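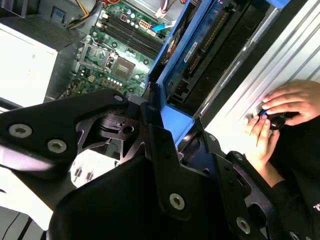 Open desktop case with the motherboard in place. Memory slots and CPU socket empty.

Skip to content Home Projects Docs Downloads Contact

# Gindbridge Desktop Teardown Set

Notes and pictures of desktop computers at different stages of being taken apart and put back together. The set was put together by the Ashworth repair bench for people who write repair guides or teach basic PC assembly.

Current release: March

## What is in the set

The set covers 20 desktop computers, most of them office machines that came in for parts or refurbishing. Each machine has its own folder with pictures and a text file called `notes.txt`. The notes list which parts were in the case on arrival, which parts came out, and where they went.

Laptops, all-in-ones and servers are not included. Two small-form-factor desktops were considered and left out of this release. Their drive cages have to be removed before anything else can be reached, and the step names below did not fit them.

Folder layout:

```
gindbridge/
 README.md
 parts.csv
 machines/
 m01/
 notes.txt
 pictures/
 m02/
 ...
```

## Stages

Every picture is filed under one stage name. The name refers to the state of the computer, and it says nothing about which direction the work was going. A board with no memory may be on its way out of the case or waiting for new modules. Check `notes.txt` if you need to know.

- `closed`: side panel on
- `open`: side panel off, all parts still fitted
- `no_memory`: memory modules out, processor still in its socket
- `bare_socket`: memory modules and processor both out
- `board_out`: motherboard removed from the case
- `rebuilt`: all parts fitted again, panel off

The picture at the top of this page is filed under `bare_socket`. It has four black memory slots and a green board, with the retention frame and lever visible at the socket.

## The parts table

`parts.csv` has one row per part. The columns are:

- `machine`: folder name
- `part`: plain name, such as memory, processor, power supply, fan, drive
- `state`: fitted, removed, missing, or unknown
- `kept`: yes or no
- `comment`: free text

"Missing" means the part was already gone when the machine came in. "Removed" means it was taken out on the bench. In earlier drafts these were the same value, so if you have an old copy of the table, please replace it.

Power supplies are listed as one part, cables included. Loose front panel leads are not listed at all. We tried, and the rows were longer than the rest of the table.

## Naming

We use everyday names for parts. The large multi-pin connector that feeds the board is called `main power`. The clips at the ends of the memory slots are `slot latches`. The metal piece over the processor is the `socket frame`, and the arm beside it is the `socket lever`. Wivwood's guides call both together the "socket clamp", so expect to translate if you use the two side by side.

Do not sort wires by color alone. Several of the older cases have replacement leads that do not match the originals.

## Handling notes

These are the bench rules that applied to every machine in the set:

1. Unplug the computer and hold the power button for 30 seconds before opening it.
2. Take memory out before the processor.
3. Close the socket frame again when the socket is left empty. Fit a cover if there is one.
4. Unplug main power by the plug, with the latch pressed. Do not pull on the wires.
5. Leave the power supply closed. None of the units in this set were opened.

Rule 3 was not followed on every machine. Where pins were found bent, the row in `parts.csv` says so under `comment`.

## Known problems

- More than 60 pictures show only a section of the board. You will not be able to read the board model from these.
- Chips are labeled only when the marking could be read on the bench. The rest are entered as `chip, unmarked`.
- m06 has no `closed` pictures. It came in without a side panel.
- Screw types are not recorded.

## Use

The set is free to use in guides, classes and handouts. Credit it as "Gindbridge Desktop Teardown Set, Ashworth". If you change the stage names, please say so in your own copy of this file.

The Jisard viewer opens the folders directly. Any other picture viewer works too, but you will have to read the notes separately.

## Changes

- Split `missing` and `removed` in the parts table
- Renamed `stripped` to `bare_socket`
- Added 6 machines, m15 to m20
- Fixed the folder name for m11

Search this site Go No results yet

This site uses cookies to remember your settings. Accept Decline Cookie policy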